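Open-Channel Hydrology, Unit 5
Stage, Discharge and the Rating Curve
Course handout. Read before the Thursday session.

5.1 What is measured and what is wanted

A gauging station records stage, the height of the water surface above a fixed local datum. The user of the record wants discharge, the volume of water passing a cross section per unit time. Stage is cheap to measure and can be logged continuously. Discharge is expensive and is measured a few times a year. The rating curve connects the two. Nearly every published streamflow value is a stage reading passed through a rating curve, and its uncertainty is mostly that of the curve.

Symbols used in this unit:
h, stage, in centimeters above station datum
h0, stage of zero flow, in centimeters
Q, discharge, in liters per second
C, b, fitted constants
A, area of the wetted cross section
v, mean velocity in a vertical

The station datum is arbitrary. It is usually set low enough that no negative stage will ever be recorded, even after scour. It is not the streambed, and h = 0 should not be read as a dry channel.

5.2 Controls

A stage-discharge relation exists only where some feature of the channel governs the water level at the gauge. That feature is the control. A section control is local: a rock ledge, a riffle, a weir. A channel control is the combined effect of slope, shape and roughness over a length of channel downstream.

Most natural stations have both. At low flow a riffle sets the level. As discharge rises the riffle is drowned and the channel takes over. The change appears as a bend in the rating when it is plotted on logarithmic axes. Points on either side of the bend must be fitted separately.

The Hemgate station has a broad-crested concrete sill and behaves as a section control over most of its range. Dadcombe has a gravel riffle, which moves. Camidport is within the tidal reach of the Tăng, where a given stage can correspond to many discharges depending on the state of the tide. No simple rating applies there and the station is treated in Unit 8.

5.3 Measuring discharge by the velocity-area method

The cross section is divided into panels by a set of verticals. Depth and mean velocity are found at each vertical. In the mid-section method, the panel belonging to a vertical extends halfway to its neighbor on each side. Panel discharge is width times depth times mean velocity, and total discharge is the sum over all panels.

Mean velocity in a vertical is estimated from one point or two:

One-point method: v is taken as the velocity at 0.6 of the depth, measured down from the surface. Used in shallow water.

Two-point method: v is the average of the velocities at 0.2 and 0.8 of the depth. Used where depth allows the meter to be clear of both bed and surface.

Verticals should be spaced so that no panel carries a large share of the total. Equal spacing is easy to set out but often a poor choice, as the deep fast part of the section then gets the same number of verticals as the slack margins. Close the spacing where depth or velocity changes quickly.

Record the stage at the start and at the end of the measurement. If it has changed, the measurement is assigned to a mean stage weighted by the discharge passing during each part of the work. For a small, steady change the simple average is accepted.

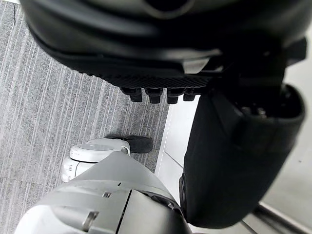 A comment received on last year's notes was that the one-point method ought to be dropped entirely, on the grounds that a weedy bed pushes the velocity profile upward and a reading at 0.6 depth no longer gives the mean. The objection is sound for weedy reaches. In such conditions a three-point method (0.2, 0.6 and 0.8 of the depth) is preferred where depth allows. For a clean gravel bed the one-point method remains acceptable, and in very shallow panels there is no practical alternative with a conventional meter.

5.4 Form of the rating

The usual form is a power law:

Q = C (h - h0)^b

The quantity (h - h0) is the effective head on the control. If h0 is correct and a single control is acting, the points plot as a straight line on logarithmic axes, with slope b. Ideal values of b are 1.5 for a rectangular weir and 2.5 for a V-notch. Natural section controls commonly give values near or above 2, as the width of flow increases with stage.

An error in h0 bends the line. If the assumed h0 is too low, effective head is overstated, and the overstatement is proportionally largest at the low end. The low points then fall to the right of their true position. If the assumed h0 is too high the curvature is reversed. Trial values of h0 can be tested until the curvature disappears, but a surveyed value is always better. Survey it at low flow, as the stage at gauge datum of the lowest point on the control.

5.5 Worked example

A measurement at the Dadcombe station gives Q = 878 L/s at h = 88 cm. The surveyed stage of zero flow is h0 = 5 cm. Earlier measurements on the same control support b = 2. Find C, and find the discharge at h = 89 cm.

Effective head at the measurement: 88 - 5 = 83 cm
C = 878 / 83^2 = 878 / 6889 = 0.1274
Effective head at the second stage: 89 - 5 = 84 cm
Q = 878 x (84 / 83)^2 = 899 L/s

A change of one centimeter in stage therefore changes the computed discharge by 21 L/s, or 2.4 percent. Keep the ratio form in the last line. Substituting the rounded value of C introduces a small and needless error.

Now repeat with h0 wrongly set to zero and b unchanged. C becomes 878 / 7744 = 0.1134. At 89 cm the result is 898 L/s, a difference of 1 L/s. At 20 cm the two ratings compare as follows:

With h0 = 5 cm: Q = 28.7 L/s
With h0 = 0: Q = 45.4 L/s

The second value is too high by 58 percent. An error in the stage of zero flow can be invisible near the calibrating measurement and serious in a dry summer. Students tend to check a rating only where they have points. Check it at the lowest stage on record as well.

5.6 Shifts

A control that moves takes the rating with it. Scour of a riffle lowers h0, so that a given discharge passes at a lower stage. Deposition, weed growth and debris raise the stage for a given discharge. The usual remedy is a shift: a correction in centimeters, added to the recorded stage before the rating is applied.

Shifts are found from check measurements. Read the rating backward to get the stage at which the measured discharge should have occurred, then subtract the observed stage. A positive shift means the control has been lowered or cleaned. A negative shift means it has been raised or obstructed.

Between two check measurements the shift must be distributed in time. Three conventions are in use:

Step change, applied at the peak of a flood. Suitable for scour.
Linear change with time. Suitable for weed growth.
Shift varying with stage. Suitable where only the low-water control has altered, and the effect dies out as the riffle is drowned.

State in the station record which convention was used and on what evidence. A shift with no stated reason cannot be reviewed later.

5.7 Extrapolation

The largest floods are seldom measured. Extending the power law beyond the highest measurement assumes that the control and the shape of the section stay the same, which fails at once when the flow leaves its banks. A conveyance-slope extension separates the part that can be surveyed (area and hydraulic radius) from the part that must be estimated (roughness and slope), and is the minimum acceptable for a published flood peak. Mark all extrapolated values in the record.

5.8 Problems

1. Using the Dadcombe rating in 5.5, find the stage at which Q is half of 878 L/s.

2. A check measurement at Dadcombe gives 878 L/s at an observed stage of 89 cm. Compute the shift and suggest a physical cause.

3. Show that for a power-law rating the relative error in Q caused by a small stage error is b times that error divided by the effective head. Use the result to explain why low-flow records need finer stage resolution.

4. The sill at Hemgate is due to be replaced by a V-notch. Sketch both ratings on one set of logarithmic axes and mark the range of stage over which the notch gives better sensitivity.

Bring logarithmic paper. Answers to problem 3 should be kept to one page.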